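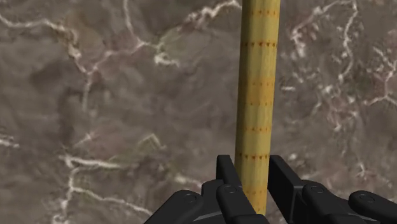

Notebook – release date scraper and title matching
5 June 2021

Carried over from March: the film calendar still lists the same picture twice whenever a distributor changes the title between the announcement and the poster. Pak-hei wants this fixed before the autumn slate is loaded. Worked on the matching step only. Did not touch the importer.

Starting state
Calendar table has 1,090 rows. After the old exact-title dedupe it has 1,027. Going through the remainder by hand last week, Hok-lam found more pairs that should have merged, nearly all sequels. Typical case is a working title with a numeral and a final title with a subtitle and no numeral. Exact matching will never catch those.

Worst one is Sutora. It is in the table as "Sutora 2", "Sutora II" and "Untitled Sutora Sequel", with three different dates, two of which are dead. The site was showing all three on Thursday's upcoming page and a reader wrote in to ask whether it was a trilogy.

What I changed
1. Numerals normalised before comparison. Roman to Arabic, spelled-out to Arabic. Only applied to the last token, or to a token followed by a colon, otherwise titles with a stray "I" in them get mangled.
2. "Untitled ... Sequel" and "Untitled ... Project" are now parsed as placeholders and held in a separate list. They match on franchise name plus distributor.
3. Date is no longer part of the key. It was in there from the first version and I can't find a note saying why. Every postponement made a new row.
4. Director surname added as a tie-breaker where we have it. Co-directors are sorted alphabetically so the order on the press release doesn't matter.

Run 1
Too greedy. Trurel (the feature) merged with Trurel (the concert film), same distributor, both with no director entered. Rolled back. Added a format field to the key: feature, documentary, concert, short. Had to fill it in by hand for the rows where it was blank, which took most of the morning.
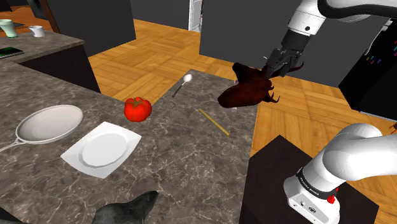 Sim kitchen, arm with the reddish-brown toy in the gripper.

Run 2
Better. 186 candidate pairs flagged, with nothing merged automatically. Went through them in the viewer with the two rows side by side. Most are plain cases. I set 15 aside where I couldn't tell from the row data alone and have put those in the shared sheet for Hok-lam, who knows the horror titles better than I do.

Notes on those:
– Several are anthology films where one segment was announced separately as a short. Leave them apart for now.
– Sakai has a theatrical date and a streaming date under slightly different titles. Should be one film with two release events. Our schema has one date column. See below.
– A remake and the re-release of its original, same title, same studio, same month. Year of production would settle it, but we only store year of release.

Schema
The single date column is the real limit. I'd like a separate table for release events: film id, territory, type, date, status (announced, confirmed, moved, withdrawn), source link. Moved dates would stay in as history, so the news page could say a film has been delayed without somebody digging through old posts. Pak-hei agrees in principle but does not want a migration while the trailer pages are being rebuilt. Parked.

Territory matters more than I had allowed for. Half our sources quote the American date with no label and we have been printing it as the local one. For now I've coloured those rows grey in the admin view and hidden the day, so only the month is shown.

Cola
The test server (Cola) ran out of disk during run 2, from poster images fetched again on every pass. Turned fetching off for matching runs. Cached posters cleared, logs kept.

To do
– Hok-lam to go through the set-aside pairs
– Write a test for co-director ordering
– Check the accented titles, as the normaliser may be dropping characters
– Ask Pak-hei whether withdrawn films should keep a public page or redirect to the franchise page
– Reply to the Sutora reader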